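A visit to Warraich: robots at the table, and what the staff say
Notes from the open afternoon, by Ívar Ingvarsson

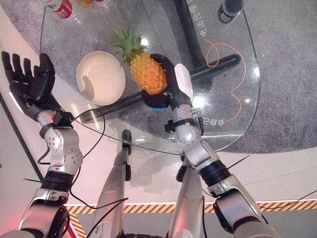
How the afternoon was organised

Warraich prepares fruit baskets, drinks trays and table settings for hotels and company events. In September they opened their doors for one afternoon to customers and to people from the trade, and I went there on behalf of Adasley, where I plan the work shifts. We were 50 visitors, divided into small groups. Precious Padilla, who leads the training of new staff, was the guide of my group.

We began in the demonstration room, where a humanoid robot stood at a round glass table. The task was to handle a pineapple beside a plate. I had expected that bottles would be the difficult thing, but Ms Padilla explained that a pineapple is much worse. The skin is uneven, the weight is mostly at one end and the leaves catch on everything. A worker feels this in the hand and corrects it without thinking. For the robot every correction has to be learned, and the people who teach it are the same people who packed the baskets before.

The packing hall

After this we walked to the hall. Simpler machines have been used there for two years, mainly for closing cartons and moving them to the cold store. On a normal day the hall sends out over 300 baskets. The fruit is still put in by hand, and I was told that this will remain so for the coming season.

Irfan Abbasi has worked at the packing line for a long time and now spends half of his shift with the robot team. He told us quite openly that he did not like the idea in the beginning. He was afraid that he was teaching the machine to take his place. Today he finds the work interesting, but he would like it to be written in his contract, with a proper title and a proper wage. At the moment he has the same pay as before. I thought it was good that he could say this in front of visitors, with his manager standing next to him.

Questions from the visitors

The discussion was in the canteen at three o'clock. Rasha Awwad from Dulaseck asked what happens to the older packers who do not want to work with screens. The answer from Rafia Bangash, the operations manager, was that of 183 employees no one has lost the job because of the machines, but that some places were not filled again when people retired. She also said that lifting is less now, and that the early shift has become more quiet. A packer at my table agreed about the lifting. About the quiet he was less happy - he misses the talking, because now he stands alone at his end of the line.

Another visitor wanted to know the price of the robot. We did not get a number.

What I take home

At Adasley we are thinking about help for the loading area first, so the hands and the fruit are a little far from our needs. More useful for me was the way they plan the training hours. They are put in the shift plan from the start and are not added at the end of the day when everybody is tired. Ms Padilla promised to send me the plan form, and I will share it with the shift leaders when it comes.

The coffee was good and the parking is behind the building, entrance from the side street. Visitors next time should bring a warm jacket for the cold store.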